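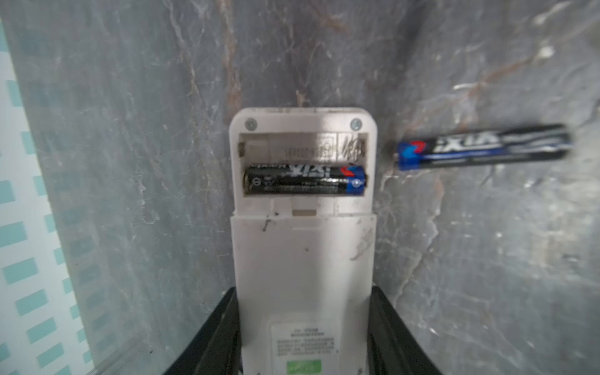
Fig. 7. Remote held upright in the gripper, lower cell seated, upper slot empty.

Section 7: Holding the remote for a battery change

This section assumes the Rondholm arm is bolted to the bench and the wrist camera has been set up as in section 4. You will need a remote that takes two AAA cells, with its battery cover off, and the Tiserov gripper fitted with the plain black fingers.

1. Start the Gotia controller and load the profile called REMOTE-AAA.

2. Open the fingers to position 1,265.

3. Stand the remote between the fingers with the open compartment facing the camera. Both fingers should press on the sides of the lower housing, below the latch notch.

4. Close to position 343. The remote should not rock when you push the top end lightly with a fingertip.

Caution: do not close below 298. Thin housings bow inwards and the cover will not slide back on.

5. Check the camera view. Both slots must be in sight, along with the contacts at the top of the compartment. If a finger covers any part of a slot, open up and lower the grip.

6. Fit the lower cell first. Match the plus and minus marks on the cell to those for your remote, and press the spring end in before the other.

7. Bring the second cell in from the side, level with the top of the compartment, and seat it in the upper slot.

Note: a cell moving quickly will blur in the camera view. Slow down for the last part if you plan to use the saved pictures for the Lau alignment check in section 8.

8. Slide the cover on while the remote is still gripped, then support it with one hand and open the fingers.

Wipe the finger pads before the next remote – dust makes them slip.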